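4.2 Why the Second Drawer Fills Up

The first round of our survey asked households a plain question: where do you put the things that have no place? Of the 1,622 households that sent back the form, 1,243 named a kitchen drawer. The rest named a bowl, a shelf, the top of the refrigerator or, in one memorable case, "my husband's side." We had budgeted a full month for coding the answers and finished before lunch.

What interested us more was the position of the drawer. Earlier writing on household clutter treats the junk drawer as a kind of leftover, the space that remains after forks and dish towels have been assigned. If this were so, we would expect it to turn up wherever the kitchen had room to spare. It does not. In the Parnness apartments, where every kitchen was built to the same plan, the junk drawer was nearly always the second one down, nearest the door. Tenants who had never met had reached the same arrangement, and most of them apologized for it in the same words.

We considered three explanations. The first is reach. A person coming in with keys, mail and a dead battery wants to be rid of them quickly, and the second drawer sits close to the resting height of the hand. The second is rank. The top drawer belongs to the silverware by a custom so strong that only a few of our respondents could think of a reason for it, and the reasons they gave were poor. The third is shame, in that a lower drawer is easier to close with the knee when guests arrive. The interviews gave some support to all three, which is the usual way of saying that we could not choose.

The Jindach row houses complicate matters. These kitchens have a single wide drawer, and the residents had been described to us by the housing office as tidy. They were tidy. They also kept, behind the spoons, the same rubber bands, takeout menus and unidentified keys as everyone else, held back by a folded dishcloth or a cereal box cut to size. We call this the partition effect and would have called it something better had the term "spoon wall" survived review.

Keys deserve a paragraph of their own. In the follow-up visits, we asked 30 households to empty the drawer onto a table and tell us what each item was for. Together they produced 178 keys that opened nothing anyone could name. No household agreed to throw one out while we were present. Several people became noticeably cooler toward the interviewer when the subject was raised, and one moved the keys back into the drawer while still answering the question. The attachment did not seem to depend on the size of the key or on how long it had been there. A key, unlike a menu, suggests a door, and people are slow to give up a door.

Batteries followed a different pattern. Almost everyone told us that the loose ones were "probably fine." Almost everyone also kept a new pack in another room.

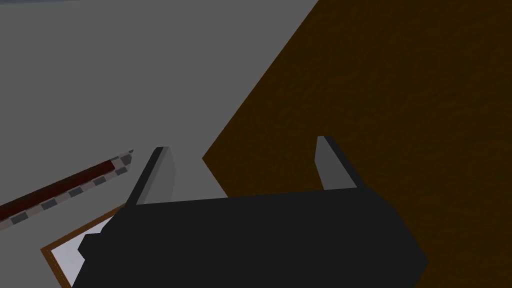 Figure 7. Computer-rendered view: dark gripper with two separated fingers, plain gray surface at left and dark brown, wood-like surface at right.
By the Taltico Household Storage Group
Section 4.2, continued. Revised in September

The remaining question is whether the drawer can be prevented. The Nilsuwan trial, in which new tenants were given a labeled organizer tray on moving in, is often cited as proof that it can. We are less sure. The trays were still in use when we visited, and the labels were still legible. The section marked "Pens" held pens, along with a candle stub, a tape measure and a packet of soy sauce. The section marked "Misc." had been emptied and was being kept for something nicer.

We do not take this as a failure of the tray. Tenants liked it and said so. It appears, though, that a household sets aside a certain amount of space for not deciding, and that labels move this space somewhere else. Two tenants showed us, with some pride, a perfectly ordered second drawer. We asked to see the third. Section 4.3 takes up the third drawer, along with the question of string.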